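Chores and Machines: Where Things Stand
Gallery by Siiri Vītola. Posted 1/15/24

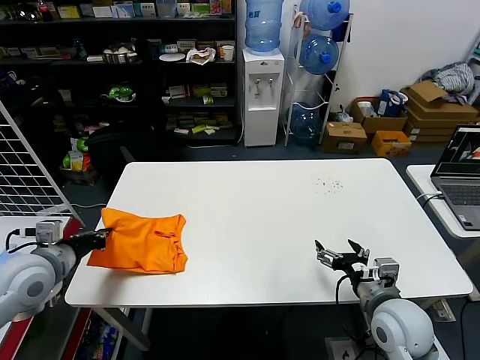 I started keeping this page in 2022, after a long argument at Skemwood over whether a machine would be folding our laundry before the lease ran out. The lease ran out in July and we are still folding our own. Cloth is the hard one. A box has the same corners however you set it down, but a garment has a new shape every time it lands, and the machine has to work out where the edges are before it can do anything useful. The orange one on the table is a fair sample of the problem: bunched into a mound, a few folds showing, something like a seam or loop over on one side. The left gripper has it by the edge. A person would pick it up, give it a shake and know which end was the collar or the hem. Two fingers on each arm can hold fabric well enough, but feeling for a hem is another matter.

The crumbs on the tabletop interest me as much as the cloth does. Wiping a table sounds like the easier chore, and for a clear, flat surface it mostly is. Trouble comes when there are things to move first, or when the crumbs have to end up somewhere other than the floor. I would count wiping as nearly there and folding as a good way off.

What I ask of any machine before I call a chore done:

It starts from a heap. Laying the shirt out flat beforehand is half the job.

It can do the next item too, in a different size and fabric, with no one changing the settings.

It puts the finished item away, or at least on a pile that stays up.

At the Ullby shop we timed ourselves on plain T-shirts and got through 13 in four minutes, two people, talking the whole time. I don't expect a machine to match that. Slow would be fine if it could be left alone overnight -- most of our folding could wait until morning.

Shelf stocking is next on my list. Krūmiņa has asked about it for the Stevemholm store, where the boxes are all one size and the aisles are wide. Mixed shelves, with bags next to boxes next to bowls, I would leave to people for now.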